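# Handout 6: Notes from the Sketum open day

*Read before the July seminar. Bring your own visit notes if you went.*

We spent the morning at Sketum's site in Mirkamthorpe, where the company was showing its Dradar clothes-folding project. The talk claimed the system "handles household laundry." Treat that as a claim to be tested. Things I'd like you to think about:

- The speaker gave a figure of 200 garments but didn't say how many were different. Two hundred folds of the same T-shirt is a much smaller result.
- We saw 7 attempts on the main stage. All used thin, flat items, and a staff member set each one down first.
- I asked what counts as a success. The answer was "a usable fold" – usable by whom?

Knitwear is where I'd push hardest. A thick sweater doesn't keep a crease, its sleeves twist, and a ribbed hem has a front and a back layer that can separate. A two-jaw gripper has to take both layers or it lifts only one, and fuzzy yarn makes the edge hard to find.
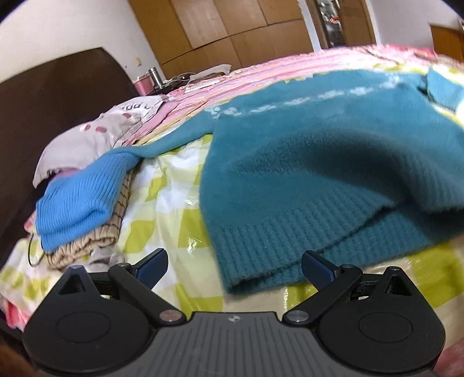

The second problem is the surface underneath. A bench in a demo hall is hard, plain and evenly lit. A bed is soft, often patterned, and has other clothes on it. Any success rate measured on the bench tells us very little about the bedroom, and Sketum quoted only one rate for both.

Compare the Pattinasarany demo from unit 2. They showed their failures on the same slide as their successes – dull to watch, but I learned more from it.

**For the seminar**

1. Write a definition of "folded" that two people could apply and agree on.
2. Design a test for knitwear that Sketum could fail.
3. Which parts of the morning's demo were done by a person?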